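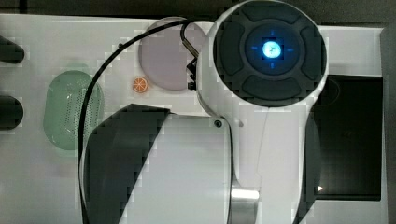
December 4, 2023
Yaroslav Hordiienko

Second day of collecting for Nitik, and the total stands at 384 usable episodes out of 707 recorded. The rest went in the bin, mostly for my own hesitating, which the policy would learn faithfully and repeat for ever. The cable is still my chief worry: it comes off the left of the head, goes through the little clip and then swings out in a great arc over the white surface, well into the overhead view. I'd like it tied closer before the next batch. If it stays like that, the model may decide the cable is the task. The orange slice sticker by the round disc stays where it is — move it halfway through and we have two datasets.

Start positions were too tidy in October, so I've widened them. Stockdale wants 3 operators so that it doesn't all move like me. Fair. Gollau has lent 2 people, neither of whom has touched the leader arm yet.

To do: relabel the failed grasps, ask Zurkell about disk space, stop saving over the config.

Questions to Yaroslav, bench by the window. © Gollau workshop notes. Back to top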